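Toy block

A toy block is a small solid piece, usually a cube or a simple prism, made for stacking, sorting and building. Blocks are sold in sets and are among the most common playthings for children from the age of eight months or so up to early school age. The simplest sets hold plain cubes of one size. Larger sets add columns, arches, triangles and half-rounds.

Materials

Hardwoods such as beech and maple are widely used because they wear slowly and do not splinter easily. Softer woods are cheaper and lighter but dent at the corners. Plastic blocks may be hollow or solid, and the color usually runs through the material. Foam and cloth blocks are made for the youngest children. Rubber blocks grip each other well and make little noise when they fall.

Wooden blocks are either left bare, oiled, stained or painted. Stain lets the grain show and adds almost nothing to the size of the piece. Paint gives a stronger color but builds up a layer on each face, and a thick coat can make a tower lean.

Sizes and unit systems

Most makers work from a base unit. In the Gikholm system, named for the workshop where it was first sold, the base cube measures 4 cm on each side, and every other piece is a multiple or a simple fraction of that length. Two half cubes laid flat make one cube, and two small triangles make a square. The Tundeck range uses the same proportions with slightly rounded edges, and pieces from the two can be mixed in low structures. The standard Tundeck box holds 60 pieces and comes with a cloth bag.

Interlocking bricks are normally treated as a separate kind of toy. A block in the narrow sense has flat faces and stays in place by weight and friction alone.

Play surfaces

Blocks are used on the floor or on a table. A hard, level surface suits tall structures, while carpet tilts the bottom row and limits the height. Small sets with only a few pieces are often used on a tabletop, where each piece can be reached without moving.
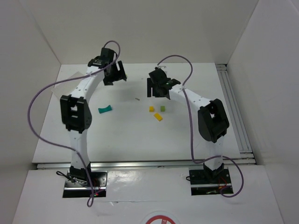
Do the blocks in a set all need to be the same color?
Color has no effect on how blocks stack, and many sets are mixed. A single color puts the attention on shape, while several colors allow sorting and pattern games.

Common activities

Children usually begin by carrying blocks, knocking them together and dropping them into containers. Rows and low stacks come next, followed by bridges, in which two blocks support a third across a gap. Enclosures, patterns and named buildings appear later. The teacher Mahnaz Golestani described the bridge as the point where a child starts to plan the empty space as well as the pieces, and her classroom notes are still handed out with Hornix sets.

Sorting is a separate use. Pieces are grouped by color, shape or length, or matched to outlines printed on a card. Nikola Begović's sorting cards, published by Triantafyllou, come in four levels, the last of which shows only the top view of a finished stack.

Care and storage

Bare wooden blocks are wiped with a damp cloth and dried at once. Soaking raises the grain and can split glued pieces. Plastic and rubber blocks can be washed in warm soapy water. Open trays and shallow bins make it easier to find a given shape than deep boxes do. Fitted wooden trays keep a set complete, since a missing piece leaves a visible gap, but they take longer to pack.

See also: Building set, Nesting cups, Shape sorter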